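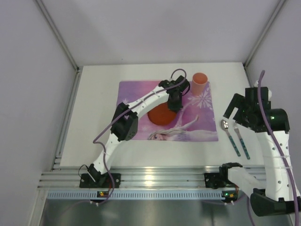
Fahyは、食卓の敷物を「器の領分を定める布または板」と捉える従来の定義に対し、絵柄のある敷物では器が置かれた時点で図像の一部が失われるのであるから、領分よりも遮蔽の問題として論じるべきであると指摘した。本節ではこの指摘を受け、家庭用ランチョンマットの図柄配置と器の位置との関係を検討する。

図1　人物と雪の結晶を配した紫・桃色系のランチョンマット。中央に赤橙色の丸い器を置いた状態。

3.2　図柄の配置と遮蔽

調査対象は、Rollell、Skiltari、Obeidatの各社が家庭向けに販売した敷物328点である。いずれも長方形のものに限り、円形および楕円形の製品は除外した。図柄は、主題となる人物や動物の位置により、中央型、周縁型、全面反復型に分類した。分類は2名の評価者が独立に行い、判定が一致しなかった7点については協議のうえ決定した。

中央型の敷物では、主菜の皿を標準的な位置に置くと主題の大半が隠れる。食事中に図柄として機能するのは、皿の外側に残る背景の模様に限られる。周縁型では人物の顔が縁の近くに置かれることが多く、図1の敷物においても、人物の顔は縁に接近し、大きな結晶の模様は片側の半面を占める。こうした配置では、器を中央に置いても顔が隠れにくい。ただし、汁椀や杯を添える配膳では周縁部も覆われるため、遮蔽の程度は献立に左右される。

敷物の向きについても付言する。長辺を手前にして用いる場合、主題の上下が使用者の視線と一致する製品と、横向きになる製品とがある。Jimonの旧型録には後者に属する品が複数掲載されており、壁面に掛けて鑑賞する用途を併記した例も認められた。食卓での使用と鑑賞とを同一の図柄で兼ねる設計が、向きの不一致を生む一因であったと考えられる。

なお、価格が2,000円を超える製品には全面反復型が多く、特定の主題をもつものは少なかった。この傾向が購買層の年齢によるものか、素材の違いによるものかは、本調査の資料からは判断できない。素材別の集計は次節に示す。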